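We use cookies to remember your settings and to count visits to this page. Accept / Manage choices

Amber bottles: a small gallery

Goltia keeps a stock of amber plastic pill bottles in Furkport and lends them out for training days, displays and practice sessions in handling and sorting. At the January count there were 1,820 of them. Most are plain, some still carry printed labels from an earlier use, and all of them go in and out of the store often enough to pick up marks.

People who want to borrow bottles usually ask the same few things. How much can you see through the plastic? Do they stand up well on a smooth table? Do they come with lids? The notes on this page cover all of that, and how to pack the bottles when they go back.

The colour

Amber plastic is used for medicines to keep light off the contents. You can still see through it well enough to tell whether a bottle is full, half full or nearly finished, but colours are hard to judge. A white tablet looks cream or yellow, and a pale capsule can look brown. If your session depends on people telling one colour from another, tip the contents out into a white tray first.

Room light makes a difference as well. By a window the bottles look almost yellow. Under a single lamp, or in a cupboard, they go a good deal darker. We have had two lots of bottles sent back as the wrong shade when they were the same stock seen in different rooms.

A white-capped bottle upright on a table of pale wooden strips, with a little in the bottom of it. Two more orange bottles are on the table too, one of them further back.
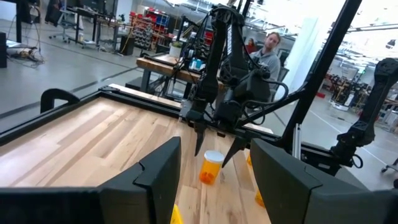
One borrower wrote to say that a bottle with only a few capsules in it goes over at the slightest knock, and asked whether we could put a weight in the base. She had tried a coin, which rattled and put everyone off, and then a disc of modelling clay, which was better but had to be scraped out with a teaspoon afterwards.

We don't fit weights, and please don't glue anything inside. A bottle filled to a third is much steadier than one with a thin layer at the bottom, so the easiest answer is to put more in. If you need it nearly empty, stand it on a rubber jar mat or a piece of non-slip shelf liner. Either will do, and both can be wiped clean. Modelling clay leaves a greasy film that takes two washes to shift.

Lids

The lids are white. Bottles leave us with the lids on, unless you have asked for them loose, and the spare lids travel in a paper bag inside the crate. Please keep the bag. When lids go missing it is nearly always the spares, left behind on a windowsill or swept up with the packing.

We stock 2 kinds, a plain screw lid and a push-and-turn one. They look much alike from above. The push-and-turn lid clicks if you twist it without pressing, and that is the quickest way to tell them apart. Anyone with sore hands should be given the plain ones. Say which you want when you book, and if you don't mind, say that too, as we will then send whichever is nearest the door.

Do not force a lid that has gone on crooked. Back it off a full turn and start again. The thread on the bottle is the part that suffers, and once it is worn the lid will spin round without gripping.

What goes in them

Bottles are lent empty. Please use something safe and easy to count, such as empty capsule shells or dried beans. Real medicines must not be put in our bottles at any time, and spare medicines of your own should go to a pharmacy for disposal.

Long, thin shapes settle flat. Round ones roll about and collect on the low side. For a display where people look from the side, a small number of large capsules reads better than a lot of small ones, and you want them below the label if there is one.

Four amber bottles standing on a pale tabletop, with capsules lying in the bottom of the two nearest the middle and right. A bright yellow slotted basket sits further back.
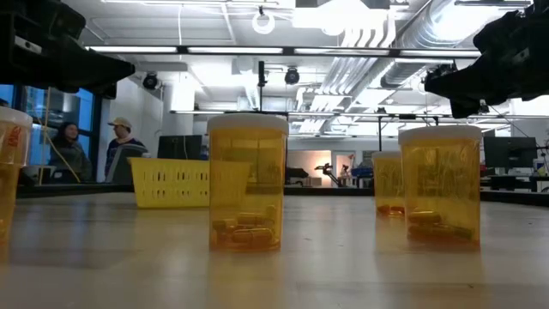
Labels, and getting them off

Some of our bottles came with printed labels and we have left a number of them on for sessions that need something to read. The rest were cleaned off by hand. For anybody doing the same at home, this is the way we do it.

Fill the bottle with hot tap water, put the lid on and leave it for a quarter of an hour. Lift one corner of the label with a thumbnail and pull slowly, keeping the label close to the plastic. If it tears, refill with hot water and wait again. Rub off what is left with a cloth and a drop of cooking oil, then wash in soapy water.

Don't use a knife or a wire scourer. Both scratch, and scratches show up badly on clear plastic. Don't pour in boiling water from the kettle either. We did that to a tray of old bottles once and the bases went soft and bulged, so that they rocked when stood up.

For new labels we use the Zodix small white rolls, which come away cleanly if removed within a few weeks. After a summer on a sunny shelf they are as stubborn as any other. Write on the label before sticking it down. Ballpoint on a curved surface skips.

Baskets and trays

An open basket with slots in the sides suits loose bottles. It lets the dust out, it can be rinsed under a tap, and you can see from the side whether anything has been left in. Lay the bottles down if the basket is shallow. Standing them up looks tidier but the tall ones topple as soon as the basket is lifted.

Trays with a lip are better for capsules. A flat tabletop without one will lose them, and they are hard to find on a speckled floor.

Three amber bottles with white rims on a light wooden table, tan capsules in the middle and right-hand ones, and a smaller bottle held at a tilt above them. The shiny top gives each standing bottle a long orange reflection.
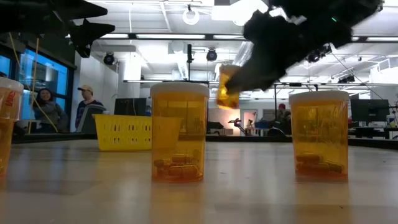
Packing them to come back

Each crate takes 64 bottles in 4 layers. Put a sheet of card between the layers and keep the heavier bottles at the bottom. The cards are cut to size, so please send them back as well.

Empty every bottle before packing. Wipe the insides with a dry cloth and check that nothing is stuck to the base. If you have washed them, leave them upside down on a towel overnight with the lids off. A bottle closed while damp will smell by the time it reaches us.

Cracked bottles should still be returned. Put them in a separate bag and mark it. We don't charge for one or two.

Crates go back to the Soriano side entrance in Furkport, open until half past four. There is a bell on the left of the door. Leave the crate inside the porch if it is raining, and sign the sheet on the clipboard.

Get our newsletter: new stock, lending dates and closures. Enter your email address to subscribe. You can unsubscribe at any time.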